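# The arms on the packing floor: questions we keep getting

Last updated in May, after the second staff meeting, which overran. Most of these came from the box by the kettle. A few came from the lift, where people seem to think I'm on duty.

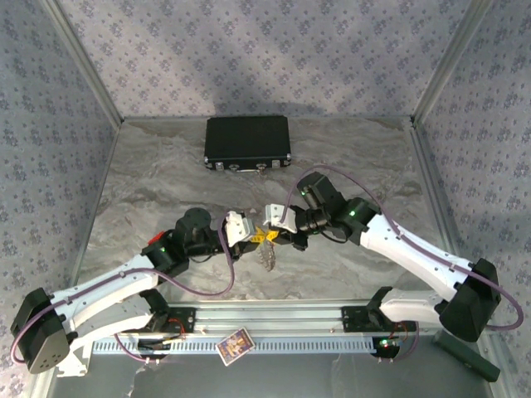 If yours isn't answered, put it in the box again with your name on it, or without, though I do know everyone's handwriting by now.

*Umesh Bhardwaj, floor lead, Dendis*

## Jobs and hours

### Am I being replaced?

No. The written version of this went out with the payslips and it says that no post on the packing floor will be cut because of the Wasach cell before next May. It doesn't say anything past next May. I asked. I was told it would be "reviewed in the round", and I pass that on exactly as I received it.

### So what does change?

If you're on small parts, you'll spend less of the week on small parts. Two people per shift will mind the cell, on rotation, and everyone else moves along the line to kitting and returns. Returns has needed people since I started here, so nobody should feel they're being invented a job.

### Will I be paid more for minding it?

There's a supplement for trained minders, paid for the shifts you mind and not for the ones you don't. The rate is on the sheet in the office. I won't print it here, as last time I printed a rate it was out of date before the glue dried.

### Can I say no?

Yes, until the rotation is settled. After that, speak to me first. If you've a medical reason, speak to me sooner, and you don't need to tell me what it is.

### Are the hours changing?

Earlies and lates stay as they are. Management did ask whether the cell could be left on overnight. It can't, under our own rules, without a minder in the building, and a minder in the building overnight costs what you'd think.

## What it does all day

### What are the arms supposed to be good at?

Two-handed jobs on light things: one arm takes each side, and they meet in the middle. At present they're on handling trials, which means picking up, holding, passing across and putting down. It's the sort of work you did in your first week, except that you were allowed to talk.

### Why two arms? I only see one on the videos.

One arm is fine for moving a thing from A to B. Most of what we pack needs to be held still while something else is done to it. You've been using both hands all these years without a line in the budget for the second one.

### How fast is it?

Slower than you. In its best full shift so far it finished 972 handlings, and I'd back anyone on earlies to beat that before the second tea break. It doesn't get bored at four o'clock, mind, and it has no views on the radio.

### What happens when it drops something?

The minder pauses the cell, waits for the arms to stop, picks the thing up, writes it in the log and starts the cell again. Please write it in the log. "Did it again" is not an entry. Nor is a drawing, although I've kept the drawing.

### Who chose the wallpaper?

Not me. I've had more notes about the wallpaper than about pensions. The walls are staying up, flowers or leaves or whatever you take them to be, and so is the marble pattern on the floor. I'm aware that the cell is now better decorated than the canteen.

## Safety

### Can I reach in while it's running?

No. The front is open, so you'll be tempted. Press pause, watch both arms come to rest, then reach in. That applies to sleeves, lanyards and scarves as well as hands.

### What do the green lights mean?

They mean the motors have power. They don't mean "go ahead". I've put this on the training slides in large letters and it's still the question most people get wrong.

### What about the purple cables?

Leave them alone. They need to hang loose so the arms can move, and tidying them away will pull something out. I know it hurts some of you to look at. If one seems worn or caught, pause the cell and ring Upadhyay, who looks after the maintenance side for us.

### Can I put my mug on the rail?

No.

### Can I put anything on the rail?

I refer you to the mug.

## Training

### How long does it take?

Two half-days for minders. The first is mostly pausing and restarting, and the second is mostly the log. You don't have to know any programming. If you can talk the label printer round, you're overqualified.

### When is mine?

Sessions are on a Monday, seven people at most, and the list is by the clocking-in machine. Swaps are fine if both of you tell me. If only one of you tells me, I end up with six people and a long silence.

### I've been here longer than the building. Do I really need it?

Yes - everyone who minds it does the same two half-days, me included. I failed the log bit first time round.

## Being watched

### Is there a camera on it?

Yes, a fixed one, pointed into the cell. The recordings are used to work out what the arms did when a handling goes wrong. Your hands may turn up in them if you've reached in to clear something.

### Will it be used against me?

The agreement says recordings from the cell can't be used for timekeeping or discipline. The Nulta site has the same wording and their rep tells me it's held so far. A copy is pinned up in the break room, under the pizza menu. Please stop moving the pizza menu back over it.

### Can it tell how fast I'm working?

It can't tell you're there. The log knows which minder signed on, and when, and how often the cell was paused. Pausing it a lot won't count against you. I'd far sooner see a page of pauses than one blank line and a bent finger.

## Other

### Does it have a name?

The suggestions so far are in the box and most of them are staying in the box.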